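Drerkurton kitchen bench, July, started 2.15 in the afternoon

Remzi wants notes from me before the Wenside people come, because I'm the one who keeps asking what the arm is for. Job under test is plating: fruit, plate, tray, board. It's what Bernadette's two morning staff do at Nutmont before the breakfast trays go out.
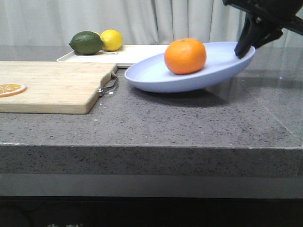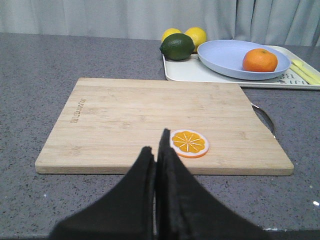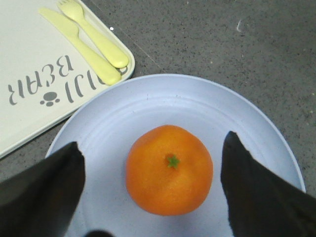
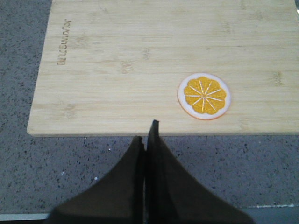
Plating bench. Plate in the grip in the first, orange slice on the board in the second and fourth, mandarin on the plate in the third.

Peixoto's proposal says 600 trays a morning with one person "supervising". I asked Remzi what supervising means and he said standing near it. So one job becomes standing near it and the other goes, though the proposal never says so in plain words.

Things I'd like answered first:

Who lays the bench out? We do it for the arm at the moment. I can't find that time anywhere in the costing.

Round fruit on a plate that tilts. Bernadette Ó Briain's staff carry a plate level without thinking about it. I want a count of fruit lost over 2,000 lifts, and I want the bad ones left in.

Who wipes down the fingers, how often, and is it in anyone's hours?

Remzi says I'm judging it too early — fair, perhaps. He also says the staff will be "freed up". Bernadette asked them and they'd like to know for what. One of them does the trays so she can finish before school pick-up, and a later shift is no use to her.

Asked for 4 more weeks at the bench before anything is signed. No reply yet. Printout of the Peixoto costing is in the blue folder, page 2 has my pencil on it.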